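Walking back from the ground on Saturday I worked out that I have now seen Jerkthorpe Town play 137 times, home and away, and that I could describe perhaps 13 of those matches to you in any detail. The rest have run together into one long wet afternoon with a burger in the middle. Saturday's will go on the shorter list, so I am writing it down while I still have the order of things right.

It was the second qualifying round of the county cup, and we had drawn Trokow, who are two divisions above us and train on a proper surface with lights that all work. We last met them four seasons ago and lost by five. The bus from the station was full of their supporters, who were friendly enough and wanted to know where they could get a cup of tea before kick-off. I told them the hatch behind the far goal, because the queue is shorter than at the clubhouse.

Anel Magagula named the same back four that had kept a clean sheet the week before, but he moved Govindasamy out of midfield and put him up front on his own. I thought this was a mistake and said so to the man next to me. Govindasamy is a good passer and not much of a runner, and in the first half he spent a lot of time on his own in their half watching the ball go over his head.

Trokow scored after nine minutes. It was a corner that we should have cleared twice. Their centre half got a knee to it, and it went in off the post. After that they sat on the ball for long spells and we chased it. Juvon in goal made one very good save low to his left and one that he will have enjoyed more than it deserved, as the shot was going wide anyway. One down at half time felt like a fair return for what we had put into it.

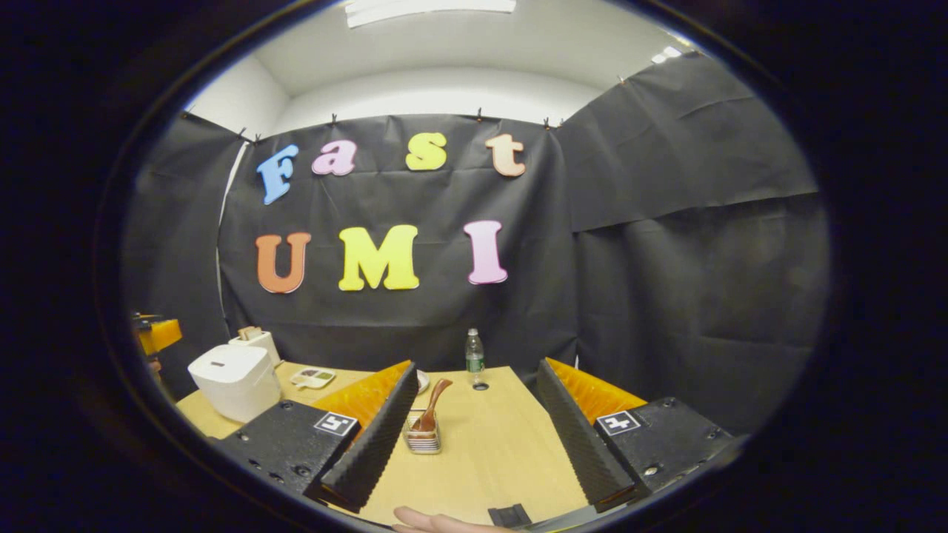 Something changed in the second half and I am still not sure what. The wind had got up, which helped, as we were kicking with it. Magagula had also pushed both full backs much higher, so Govindasamy at last had somebody near him to pass to. We won a string of throws down the clubhouse side and Trokow started giving the ball back to us cheaply. You could hear their keeper shouting at his left back from where I was standing, and he had a point.

The equaliser came from one of those throws. It was taken long, flicked on, and Govindasamy turned and hit it on the bounce from the edge of the area. I have seen him try that shot in most of the games he has played for us and it normally ends up in the allotments. This one dipped under the bar. I apologised to the man next to me for what I had said earlier and he said he had agreed with me at the time.

In the 81st minute they had a man sent off for a second booking, a tired pull on the shirt near the halfway line. It was a booking, but I have seen those let go. Trokow went to five at the back and were plainly playing for penalties. County cup ties at this stage go straight to them with no extra time, a rule I like in November when the last train home is on my mind.

So penalties it was, at the clubhouse end. I don't much care for them and spent two of ours looking at the floodlight pylon. Juvon saved their second and their fourth, both down to his right, and we only needed to score three of ours to go through. Our captain took the last one and simply hit it hard down the middle. The keeper had gone. There was a small pitch invasion, mostly under-tens, and the announcer asked them to mind the goalmouth as there was a reserve game on it the next day.

I had a word with one of the Trokow supporters on the bus back. He thought the sending off had cost them and that we had been lucky in the first half not to be further behind. I think he was right about the first half. In the second we were the better side with eleven against eleven, and I told him that. He got off at the stop before the station.

The draw for the next round is on Monday evening. I would like a home tie against somebody we haven't played before, and after that I would like a Saturday without rain. We are back in the league next weekend, away, on the pitch with the slope. I will be going if the trains are running, and I expect Govindasamy will be up front again.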